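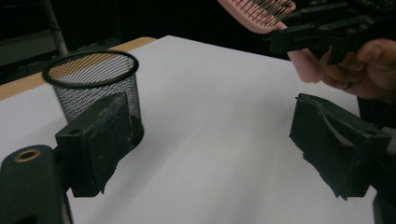
White tabletop with a light wooden edge

Pandside is a book of essays by Oğuzhan Güler, published by the small press Navarrete. It gathers 54 short pieces about the harbour district where Güler grew up, and it remains his best-known work.

Background

Güler began writing the essays as a column for the monthly magazine Levier, where they ran for three years under the title "Low Water". Readers took to them at once, and the piece on his grandmother's button shop drew so many letters that the magazine gave over most of its January issue to them. He rewrote nearly all of the columns for the book and added six new ones, including the long and very funny "Ferry Manners".

Contents

The book is split into seven parts, each named after a street. Most essays are only two or three pages long. Güler writes about bakers, bus timetables, bad plumbing and the strange pleasure of hearing neighbours argue through a wall – small subjects, but he has a wonderful ear for how people talk. The fourth part, "Cooper's Rise", follows a single wet Wednesday from the opening of the fish market to the last bus home, and is often read aloud at events.

The closing essay, "Zonosora", takes its name from a cinema that shut when the author was a boy. It mixes his own memories with those of the former projectionist, and is the richest thing in the collection.

Reception

Reviews were warm. Several critics praised the humour and the lively portraits of shopkeepers, though one found the middle parts too alike. A second edition corrected the street map and restored a paragraph missing from "Ferry Manners".

See also: Low Water (column); Levier (magazine)

Last updated: January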